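Session 6 — Sizing storage for recorded video
Handout, updated 17 Apr 2026

Left over from last time: bit rate versus resolution. Quick recap, then storage, then redundancy. Motion-triggered recording if we get to it, otherwise read the section at the end.

Recap

Resolution = how many pixels per image. Frame rate = how many images per second. Bit rate = how much data comes out of the encoder per second. Storage cares about the last one only. Two cameras at the same resolution can differ by a factor of four in bit rate, so never size from the resolution column of a data sheet.

Bit rate goes up with: movement in view, fine texture (trees, gravel, rain), noise from low light, higher frame rate. Goes down with: newer codec, longer gap between keyframes, stronger compression.

Night noise catches people out every year. Sensor turns up the gain, picture fills with grain, encoder treats the grain as detail. A dark parking lot with nothing happening can cost more than the same lot at noon.

CBR and VBR

Constant bit rate: encoder holds one number, quality moves. Easy to size. Looks bad just when something happens.

Variable bit rate: quality held, the number moves. Better pictures, harder to size. Always set a cap. Size from the cap if you have no measurements, from the measured average plus a margin if you do.

The basic sum

bit rate in Mbit/s x 86,400 seconds, divide by 8 = megabytes per day. Divide by 1,000 = gigabytes per day.

Short form worth memorizing: 1 Mbit/s for one day = 10.8 GB.

Then x number of cameras, x days kept.

Worked example, Britside warehouse. 14 cameras, 6 Mbit/s each, recording all day, kept 50 days.

One camera, one day: 6 x 10.8 = 64.8 GB
All cameras, one day: 14 x 64.8 = 907.2 GB
All of it: 50 x 907.2 = 45,360 GB, so 45.36 TB

That is usable space, before RAID, before formatting, before any headroom. Most common mistake in last year's homework was stopping here and buying 46 TB of bare drives.

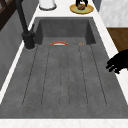 Why does the operating system show less space than the label on the drive?
The drive maker counts in powers of ten and many operating systems count in powers of two, so a drive sold as 10 TB shows up as a little under 9.1. The file system takes a bit more for itself. Do the whole sum in decimal units and convert once, at the end.

Redundancy

RAID 1: two drives, same data on both. Lose half the space. Fine for small recorders.

RAID 5: one drive's worth of space goes to parity. Survives one failure. Rebuild on big drives can take days and the recorder is still writing the whole time, so expect it to be slow.

RAID 6: two drives' worth. Survives two failures. What I'd pick for anything with large drives and more than five bays.

RAID 10: half the space gone, quick rebuild, costs the most per usable TB.

Britside again. Say 12 TB drives in RAID 6. 45.36 / 12 = 3.78, round up to 4 data drives. Plus 2 parity = 6 drives. Gives 48 TB usable on paper, which leaves 2.64 TB spare. Too tight. One more drive, or drop the retention, or ask whether every camera really needs 6 Mbit/s.

RAID is not a backup! Covers a dead disk. Does nothing for theft, fire, a bad firmware update or someone deleting the wrong week.

Write load

Add up the bit rates, check against what the recorder can take in. Britside: 14 x 6 = 84 Mbit/s incoming. Gigabit port is OK with that. Check the recorder's own limit too, often lower than the port — and playback and export come on top.

Use drives rated for continous writing. Desktop drives are built for short bursts and will retry a bad sector for ages, long enough for the RAID controller to throw the drive out.

Motion-triggered recording

Saves space, sometimes a lot. Depends entirely on the site. A storeroom might record one hour in twenty four, a lobby nearly all day.

Multiply the full figure by the fraction of the day with activity. If you don't know the fraction, measure it for a week. Don't guess low.

Pre-buffer: recorder keeps a few seconds in memory and writes them ahead of the trigger. Turn it on. Without it the start of the event is missing, often the useful part.

Middle way: low frame rate all the time, full rate on motion. No gaps in the timeline and most of the saving.

Homework

1. Felow, office building. 50 cameras, 4 Mbit/s cap, kept 14 days, continuous. Usable storage in TB? How many 12 TB drives in RAID 6?

2. Same site, motion only, active a quarter of the day. Redo it.

3. Lostis depot has 214 GB per day coming in and an array with 6 TB usable. How many full days before it overwrites?

4. The Stöcker site wants RAID 5 on a four-bay recorder. One paragraph for, one against. Full sentences please.

Show the units on every line. Bring question 1 on paper, we will go thru it at the start.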